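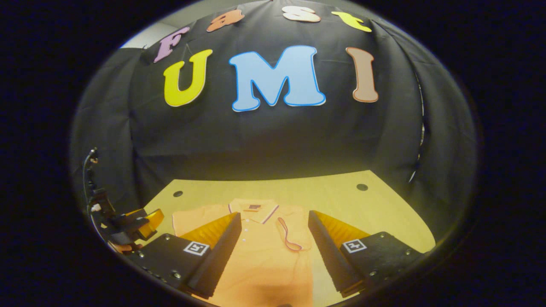

Zielfernrohr selbst montieren und ausrichten: So mache ich es

Ich werde im Verein oft gefragt, wie man ein Zielfernrohr richtig auf die Schiene bringt. Viele geben dafür Geld beim Händler aus, und das ist auch in Ordnung. Wer aber ein wenig Geduld hat und einen guten Drehmomentschlüssel besitzt, kann diese Arbeit zu Hause machen. Ich beschreibe hier meinen Ablauf für eine Repetierbüchse mit Picatinny-Schiene und zweiteiligen Ringen. Bei einer Blockmontage ist manches anders, dazu schreibe ich am Ende etwas.

Was man braucht

Drehmomentschlüssel mit kleinem Messbereich (Newtonmeter, nicht inch-pounds, sonst rechnet man immer um)
Passende Torx-Bits, nicht abgenutzt
Zwei kleine Wasserwaagen
Entfetter und ein sauberes Tuch
Ein Lot: Schnur mit Gewicht
Einen Gewehrhalter. Ich habe den einfachen von Bavura, er ist schwer und rutscht nicht.

Vor dem Anfang

Waffe entladen, Verschluss herausnehmen, durch den Lauf schauen. Die Munition bleibt im Schrank. Ich mache das auch dann, wenn ich die Waffe gerade erst selbst aus dem Schrank geholt habe.

Schritt 1: Schiene und Ringe reinigen

Alle Kontaktflächen müssen frei von Öl sein, auch die Gewinde. Neue Ringe kommen meistens mit einem Ölfilm aus der Verpackung. Bei meinen Ringen von Tedesco musste ich zweimal wischen, bis das Tuch sauber blieb.

Schritt 2: Unterteile aufsetzen

Die Ringe in die Nuten der Schiene setzen und nach vorne schieben, also in Richtung Mündung, bis sie anliegen. Beim Rückstoß bewegt sich die Waffe nach hinten und das Glas will durch seine Trägheit vorne bleiben. Wenn schon Spiel nach vorne da ist, wandert die Treffpunktlage. Erst dann die Klemmschrauben anziehen, mit dem Wert aus der Anleitung des Herstellers.

Schritt 3: Augenabstand einstellen

Das Glas einlegen, Oberteile nur leicht aufschrauben. Die höchste Vergrößerung wählen, denn dort ist der Bereich am kleinsten. Jetzt die Augen schließen, die Waffe bequem anschlagen und die Augen öffnen. Sieht man einen dunklen Rand, verschiebt man das Glas, bis das Bild voll ist. Das muss man in der Position machen, in der man meistens schießt. Carola Hinrichs aus unserem Verein hat ihr Glas stehend eingestellt und lag dann auf der Matte viel zu nah daran. Sie hatte einen kleinen Schnitt über der Augenbraue und hat alles noch einmal gemacht.

Schritt 4: Absehen senkrecht stellen

Die Waffe mit der ersten Wasserwaage auf der Schiene ausrichten. Die zweite kommt auf den Höhenturm, nachdem man die Kappe abgenommen hat. Ich vertraue dem Turm aber nicht ganz und kontrolliere immer mit dem Lot, das ich am anderen Ende des Gartens aufhänge. Der senkrechte Faden muss auf der Schnur liegen. Am besten geht es abends gegen sieben, wenn weniger Wind ist.

Schritt 5: Ringschrauben anziehen

Über Kreuz, in kleinen Stufen. Der Spalt soll links und rechts gleich sein. Beim Anziehen dreht sich das Glas gerne ein wenig mit – darum nach jeder Stufe wieder auf das Lot schauen. Schraubensicherung nehme ich nur an der Schiene und nicht an den Ringen.

Schritt 6: Einschießen

Ich beginne auf kurze Distanz und gehe dann auf 100 Meter. Drei Schuss, Mitte der Gruppe bestimmen, korrigieren, wieder drei Schuss. Bei einer Verstellung von 0,1 mrad pro Klick sind es auf 100 Meter genau ein Zentimeter. Mein Glas, ein älteres Vilano, brauchte beim letzten Mal rund 116 Klicks in der Höhe, weil die neue Schiene eine Vorneigung hat. Wer auf 800 Meter schießen will, ist für diese Vorneigung dankbar.

Nach den ersten Schüssen prüfe ich alle Schrauben noch einmal mit dem Schlüssel.

Zur Blockmontage

Hier fällt das Ausrichten der beiden Ringe zueinander weg. Dafür kann man das Glas weniger weit verschieben, bei langen Schäften reicht es manchmal nicht. Arturo Grasso hat mir geschrieben, dass er bei seinem Block zuerst den Augenabstand misst und dann die Nut auf der Schiene wählt. Das finde ich sinnvoll und werde den Schritt im Juni bei meiner zweiten Büchse so probieren.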